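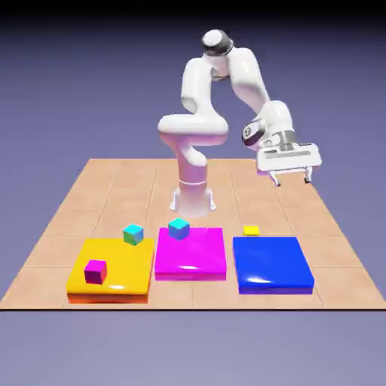

About us

Hi! We're Budix, a small software company that makes robot arms a bit less annoying to work with. We don't build the arms. We don't sell grippers or cameras either, and if you call us asking for a price on a six-axis with a long reach, we'll happily chat for ten minutes and then send you to somebody else. What we write is the stuff in between: the planner that decides what the arm should do next, the controller that gets it there without clobbering anything, and the tools you need when it does something you didn't expect.

There are 17 of us now. I started the company with one other person and a rented desk, and I still write a fair bit of the code (less than I'd like, more than my coworkers would like). I also write this page, so if anything on it is out of date, blame me.

How we got into this

Before Budix I spent years putting robots into packaging plants. The job was mostly teaching points. You jog the arm to a spot, save it, jog it to the next spot, save that, and so on until you have a list of positions as long as your leg. Then the customer changes the size of a carton and you drive back out there and do it all again. I did one of those jobs over three long weekends in November and came home thinking there had to be a nicer way to spend my life.

So we wrote a little planner. You told it what you wanted at the end – this box there, those two boxes over here – and it worked out the moves. The first version was painfully slow and would sometimes decide that the best way to move a box six inches was to swing the whole arm over the top and come in from behind. But it worked often enough that a former customer asked if they could have it, and then asked what it cost, and we had to go make up a number.

That planner grew up into Nillska, which is still the heart of what we do.

What we make

Nillska is our task and motion planner. You give it a goal and a model of the workspace, and it gives back a sequence of picks, places and moves, along with the trajectories to carry them out. The part we're proudest of is what it does when things are in each other's way. Say the spot you want is already taken by something that belongs somewhere else. A person just shoves that thing aside for a second without thinking about it. For a planner it's a surprisingly hairy problem, and we've put an unreasonable amount of our time into it. Nillska will find a free patch of table, park the thing there, finish the job and come back for it.

Lapointe is the perception side. It takes depth and color data and turns it into object poses that Nillska can use, and it tells you how sure it is about each one. We added that last bit after a customer asked why the arm kept reaching so confidently for something that wasn't there. Fair question! Now a shaky estimate gets treated as a shaky estimate, and the robot takes a second look before it reaches.

Kurnness is our simulator and replay tool, and it's the one our own engineers have open all day long. You can build a scene in it, run a plan, pause it, scrub backward, change where something sits and run it again. You can also load the log from a real cell and step through it joint by joint. A lot of people come to us for Nillska and end up telling their friends about Kurnness, which stung a little at first, but we've made our peace with it.

You can use all three together or pick just the one you need. They talk to each other over a plain, documented interface, and if you've already got a perception system you like, keep it.

Cubes, cubes and more cubes

If you come by for a demo, you'll notice that we spend a lot of time moving small colored cubes onto colored pads. Visitors sometimes look a bit let down by this. They were hoping for engines, or maybe sandwiches.

We love the cubes, though. A sorting job with a few blocks sounds like a toddler's game, and that's just what makes it useful to us. There's a goal you can explain in one breath: every cube on the pad of its own color. Then you start the cubes off on the wrong pads, or leave one sitting right at the rim, or put one behind a pad where the fingers have to come in at a funny angle, and all of a sudden you're testing task order, grasp choice, collision checking and recovery in one go. When it fails, anybody in the company can look at the screen and see that it failed. You don't need to read a chart first.

Our nightly run has 2,585 starting layouts in it. Some were made by a random generator, and some were added by hand after a customer's robot got itself into trouble and we boiled the trouble down to cubes. A change to the planner doesn't ship until it's been through the whole lot. The results land in our chat at 6 in the morning, and yes, there are people here who check them before they've had coffee. I'm one of them.

We don't pretend the simulator is the real world. Friction in particular makes fools of us on a regular basis. So after the nightly run, anything new goes onto a real arm in the lab for a good long while before we let a customer near it.

How we work

We're pretty flat and pretty informal. Everybody who writes code also takes a turn on support, so if you email us with a question about a trajectory that stutters, there's a decent chance you'll hear from the person who wrote the smoothing. It keeps us humble, and it does wonders for our error messages. The old ones were terrible. My personal low point was one that just said "plan bad."

Fridays are for fixing things. No new features, no customer meetings if we can help it. We go through the pile of small irritations – a slow menu, a confusing default, a log file that fills up a disk – and knock out as many as we can before people head home.

We also write things down. Our manuals are long and, I'm told, fairly readable, and we keep a public list of known problems for each product. Sales folks at other companies have told me this is a crazy thing to do. Our customers seem to like it.

Who we work with

Mostly small and mid-sized outfits: integrators, machine builders, a couple of labs, and a few factories with one stubborn engineer who wants to do it all in house (we get along great with those). Some have a whole team of roboticists. Some bought their first arm last spring and are still a bit scared of it. Either is fine by us.

A typical project starts with you sending us a rough description of the job and whatever drawings or logs you've got. We mock it up in Kurnness, run it, and get on a call to show you what we found, including the parts that don't work yet. If we think our software is the wrong fit, we'll say so on that first call and save us all some time.

Come say hello

We're always glad to show people around, and we're usually looking for one more good engineer, especially if you like geometry or have strong feelings about logging. Use the contact form and put a line or two in it about what you're working on. It comes to a shared inbox that we all read, and we try to get back to you by the next working day.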